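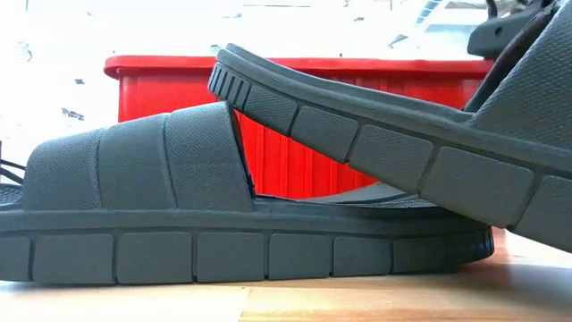
4.2 Slides and other open footwear

Slides were the most common open footwear in the sample. Of the 182 pairs recorded in the hallways and porches of the 24 households, 47 were slides, and all but a few were kept within reach of the door. Residents used them for short trips outside: to the bins, to the washing line, to a car parked in the street. They were put on and taken off more often than any other kind of footwear, and in most homes they had no fixed place. Residents of the Paditska flats, where the hallways are narrow, tended to leave them on the mat. In the Tatitz houses they were more often pushed under a bench or radiator.

We first tried to sort the slides by strap, as retailers do, but this told us little about how they were stored. The shape of the sole mattered more. A thin, flat sole lets one slide lie on the other with little lost space, and the pair can then go into a gap meant for a single shoe. A thick sole makes the stack tall. The pair in Figure 2 belongs to the second group. Both slides are matte grey, with a thick sole divided into rectangular blocks by narrow grooves, and the strap is wide and padded, with seams that raise it into rounded ridges. Laid flat, a slide of this type keeps its strap arched, so the opening stays clear when the shoe is not being worn.

That opening is what most residents made use of when they wanted a pair to stay together. Three ways of pairing were seen often enough to describe. In the first, the slides stood side by side, soles down. This was the usual arrangement on mats and took up the most floor. In the second, they were placed sole to sole on their sides, which worked on a shelf with something to lean against but not in the open. In the third, the toe of one slide was pushed through the strap of the other. Residents called this tucking, and we have kept their word.

Tucking was easiest with wide straps. Where the strap was narrow or the sole very thick, the toe went in only part of the way and the upper slide sat at a slant. Several residents did not mind this. One woman in the Paditska group said she only wanted to be able to pick up both with one hand, and that a tidy stack was no use to her if she had to bend down twice. A man in the same block had given up tucking because it left dirt from one sole on the footbed of the other. He kept his slides side by side on a sheet of newspaper.

Soles with deep grooves brought a separate complaint. Grit and small stones collected between the blocks and came out later on the hall floor. Households with this kind of slide swept the area by the door more often, according to their diaries, although the diaries were kept unevenly and we would not put much weight on the difference. Ribbing at the toe was mentioned by only 2 residents, both of whom cleaned it with an old toothbrush.

The storage trial began in May. Each household was lent a Lurnolar rack, which has sloping rails, and a plain Xiao shelf, and was asked to keep each one by the door in turn. Slides with flat soles stayed put on the rails. Blocky soles sometimes caught on the front rail when a pair was pulled out, and two households turned theirs so that the heel faced the wall. On the Xiao shelf the type of sole made no difference that we could find, but tall pairs could not be tucked on the lower level, where there is less height.

The coding scheme for sole type was drawn up by Saulius Paju and tested on the Tatitz records before it was applied to the rest. Slides with a worn sole were coded by what remained of the pattern at the sides. Pairs in which one slide was missing were left out of the pairing counts but kept in the totals given at the start of this section.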